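What I learned from reading 400 pages of marriage rules

My partner and I got engaged in May. He holds a Farkavley passport and I hold a Trutano one, and for the last four years we have lived in Maluleke, where neither of us is a citizen. We are two men. Each of those facts is simple enough. Put together they fill 400 pages, which I know because I printed all of them at the library and paid for the paper.

I'm writing this down for other couples in the same position. When I went looking I found plenty of news stories about the first weddings after the law changed and very little about what happens at the counter.

Where the law stands

Trutano has allowed same-sex couples to marry for years. Maluleke allows it too, but one partner has to be a citizen or have permanent residence, and neither of us does yet. Farkavley doesn't perform these marriages. It does record foreign ones as a "registered household", a category it also uses for adult siblings who share a home. My partner's mother thinks this is funny. He does not, or not before coffee.

So we will marry in Trutano and then have the marriage recorded in the other two places. That means three sets of forms, two sworn translations and one certificate of no impediment, a paper that says you aren't already married to somebody else. It is valid for three months. The waiting time for the appointment where you hand it in is also three months, so order it after you have booked the appointment.

What it costs

The filing fee in Trutano is 305. The translations and stamps came to just under 1,000, and with flights and a week off work we have set aside 3,000 in all. There will be no party beyond lunch.

I don't mind paying a fee. I do mind paying it twice, which happened because the first form had boxes for "husband" and "wife" and I filled in the wrong version. The correct one says "first spouse" and "second spouse". It is on the same web page, lower down, under a link called "other forms". If you take one thing from this post, scroll down.

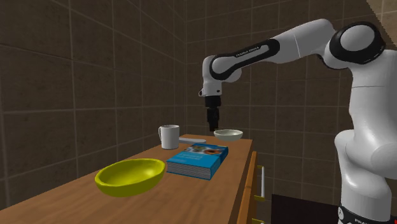
Being asked who he is

The paperwork is dull but it ends. The part that keeps coming back is introductions. Last month we went to a dinner for my partner's employer, Fovance, and the seating list had his name followed by "guest". The other couples were listed with both names. I asked about it at the desk and the woman there fixed it with a pen in ten seconds, and said sorry, and I believed her.

I have been "guest", "friend", "roommate" and once, on a hospital form, "other". Most of the time it is carelessness – an old template, a drop-down menu with too few choices. I used to let it go. Now I ask for the correction each time, politely, and I have yet to be refused.

Our appointment is at 9:30 in the morning, at a window on the second floor. We need both passports, the originals of everything and two witnesses over eighteen. I still have to find out whether my sister counts if her ID has expired.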